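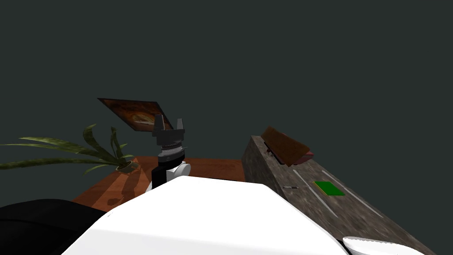

*Figure 1. Simulated household room used for remote-control demonstrations, with one of the robot's two arms raised in front of the wooden table, to the left of the stone counter.*

## Progress report: Stolturcombe demonstration project, third reporting period

Submitted to the Van Dusen program office, September

### 1. Summary

The project remains on schedule for its third period. The main activity was the collection of demonstrations by remote control in simulation, using the two-armed model set up in the previous period. Operators recorded 200 demonstrations across the agreed set of household tasks, of which 62 were rejected on review. The remaining recordings have been passed to the training group at Dinine.

One item, the hand-guided work on the physical arm, is behind plan. It is described in Section 4.

### 2. Work carried out

Operators guide the simulated robot with a pair of hand controllers and see the room from behind the robot's body. Each session begins with a reset of the room and both arms, after which the operator carries out a single task from start to finish. Pauses longer than a few seconds are trimmed before the recording is stored.

Most of the effort went into tasks at the counter. A flat brown item propped at an angle, such as the one near the far end of the counter in Figure 1, proved harder to grasp than the same item lying flat on the table. Operators tended to close the fingers too early and push it backward. The written instructions now ask them to stop short of the object, turn the wrist, and then complete the approach slowly.

Small items lying on the stone surface caused a different difficulty. The speckled texture makes thin, dark objects hard to pick out on the operator's screen, and several sessions were abandoned while the operator searched for the target. The green pad gave no such trouble. We have asked Flindlow, which supplies the control software, for a close-up view from the wrist, and a first version was installed late in the period.

### 3. Quality of the recordings

Every recording is watched in full by a second operator, who marks it as accepted or rejected and enters a reason. The most common reasons for rejection were a dropped object and contact between the arm and the furniture. A smaller group was rejected for hesitant movement – the task was completed, but with so many corrections that the recording would be a poor model to learn from.

The robot's own body hides the front of the table from the operator. Reviewers noted that collisions were concentrated in that area. Two changes are under test:

- a raised viewpoint, which the operator can turn on during the approach
- a short vibration in the hand controller when the arm comes close to a surface

Early comments from operators favor the raised viewpoint. The vibration was considered distracting by those who had already learned to work without it, and it may be offered as an option.

### 4. Hand-guided demonstrations

The plan called for a parallel set of demonstrations in which a person moves the physical arm directly. This work started four weeks late because the force sensor delivered to Stolturcombe had to be returned. A replacement has been fitted and calibrated. Trial recordings are usable, although the arm remains stiff near the end of its reach and operators report tired shoulders after long sessions. Sessions are therefore limited to 40 minutes.

### 5. Budget

Spending is within the approved amount. The return of the sensor carried no charge, and the unspent operator hours have been moved to the next period. No change to the total is requested.

### 6. Next period

The project will complete the counter tasks, compare the two viewpoints, and begin tasks that need both arms at once. A target of 99 accepted hand-guided demonstrations has been agreed with Dinine. The project also requests a decision from the program office on access to the second workstation, which is currently available on Thursday only.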